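Green lids, white wire and my first winter in the club

In my last post I promised to write about the club, and then I did not write anything for many weeks. I am sorry for this. The evenings are short when you have a day job and a course, and the club eats most of what is left.

For those who are new on this page: I study part-time at the college in Urnomley, and I came to this country with good grammar and very bad listening. In the first term I joined the robotics club mainly to hear people speak. I thought it would be small cars with wheels following a black line. I had done this at school, and I was quite good at it. But the Urnomley club stopped with the cars before I came. What they do now is called manipulation, and it means that a robot should pick up normal things from a normal kitchen or office and put them somewhere else. It sounds easier than the cars. I can tell you that it is much harder.

Our project has the name Corrigan. I asked several people why and I got several answers, so I stopped asking. Corrigan should learn to tidy. A person shows the work many times with grippers that we hold in our hands, the recordings are used for the training, and then the robot arm tries to do the same. The arm itself lives in another room, and first-year members do not touch it without somebody older. We new ones make the demonstrations. At the beginning I was disappointed about this. I wanted to write code, and they gave me a thing like a heavy pair of tongs and a plastic box.

The task in this term is called "shelf and lid". There is a small enclosure made of white wire mesh, and inside stands a clear plastic box with a green lid. You must reach in with the grippers, take the box out, put it down on the table, open the lid, put one object inside, close the lid and bring the box back. With bare hands I do it while thinking about my dinner. With the grippers, on my first evening, I pushed the box to the back wall, then I pushed it sideways, and then I lifted the lid only and left the rest behind. One of the older members told me very kindly that everybody does this.

I have learned some things since then, and I want to write them down before they become so normal that I forget them.

The first thing is that you must not look at the box the way you usually look at things. When I use my own hand, I look at the box for one moment and the hand does the rest. When I use the gripper I have to look at the gap between the fingers. The box should come into the gap, and only then do I close. If I look at the box, I am always a little too far to the right, I don't know why. Another member is always too far forward. We can now recognise each other's recordings from this.

The second thing is about the pads. The fingers of the grippers have pads on them, and the pads do all the work. The hard part of the finger alone would slide on the plastic. When a pad is new it holds the box well and the lid a bit too well, so that the lid comes up when you only want to move the box. When a pad is old it holds less, and you begin to press more without noticing, and in the evening your hand hurts. There is an in-between time when a pad is perfect, and everybody wants the gripper which has its pads in this time. It is never the one I get.

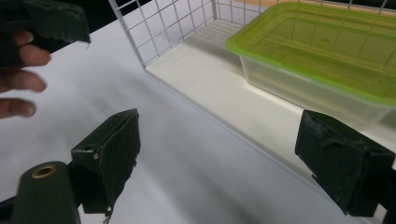

The mesh, the green lid, and pads that have lost their nice edges.

I asked once why we do not simply change the pads every week. The answer was interesting for me. If all the recordings are made with fresh pads, the model learns a world with fresh pads only, and then in the real test it meets a worn one and closes the fingers too softly. So we change them late, and we write the change in the notebook. I am the person who writes the notebook now. My handwriting was considered the best, and I am still a little proud of it, as in this alphabet I learned to write only at eleven.

The third thing is the wire. White wire on a white background is not a friend of anybody. When you come in at an angle the tip of the finger can catch on the mesh, and then the whole enclosure moves with you. In my second week I pulled it nearly off the table. Now we mark the place where it must stand with small pieces of tape, but the tape is something that I don't like either, because the model could learn the tape instead of the mesh. We had a long discussion about this. I understood maybe two thirds of it and agreed with both sides. In the end we remove the tape before recording and put it back after. It takes time, but my listening got much better that evening.

Now the numbers, for those who like them. When we closed the recording in December, we had 2661 demonstrations on the drive. It was a nice moment and we ate mince pies, which I had never had before and which contain no mince. Then we looked through them all, and 529 had to be thrown away. Some had the lid closed only on one side. In some, the person started before the signal. In a whole group of them the object was already in the box from the time before, so the demonstration shows a person opening a box, putting in nothing, and closing it with great care. A part of these was mine. I recognised them at once — a little too far to the right.

I took it badly. I went home and calculated how many of my evenings were in the bin. But the member who leads the data work wrote to me the next day and said that the share is normal for a first season, and that last year it was worse and it was found later. She also asked if I would like to write the checklist for the spring. So I wrote it. It has one page and it is printed beside the table. The language was corrected in only 2 places, and one of these was a comma.

Some words about the competition. It is called Skillon and it takes place in Dillcombe in spring, in a sports hall. Student teams bring their own arm and their trained model, and the organisers bring the objects. You know the type of the task, but you do not know exactly which box and which shelf you will get. Each team has 2 runs, and the better run is counted. I was told that last year our arm did the first run almost completely and then waited in front of the closed lid until the time was over, as if it was polite. In the second run it opened everything but forgot the shelf. If you could glue both runs together we would have had a very good result.

For this reason we try to have more variety now. We brought boxes from home. I brought one where I keep my buttons, and another person brought one which still smelled of curry, and this is fine for the robot but less for us. We also change the height of the table and the side from which we come. The lamp is moved a little each evening. I was against moving the lamp, I admit. It was finally good and I had learned where the shadows are. But I see the reason.

What I did not expect is how much I would begin to notice my own hands. On the bus I watch people open their bags. At home I opened the fridge and stopped in the middle, because I saw that I hold the door with two fingers and with the back of the hand I push the milk. How would you show this with a gripper? You can't. You would have to find another way, and it would be uglier, and it would maybe work nine times from ten. My flatmates think that I am tired. I am also tired.

We start recording again when the new term begins. If you study in Urnomley and you have patience and not much pride, come at six in the evening to the room behind the print shop. You don't need to know programming. Bring a box with a lid, please washed. I am thinking about whether I will travel to Dillcombe with the team or stay here for my exam, the dates are very near to each other. I will write about it when I know, and this time I will try not to need so many weeks.

Recent posts
Mince pies, a short investigation
How I failed to understand the bus announcements
My old line-following car, and why I keep it
Words I said wrong in November
What to bring to your first club evening
Renting a room in Urnomley: my notes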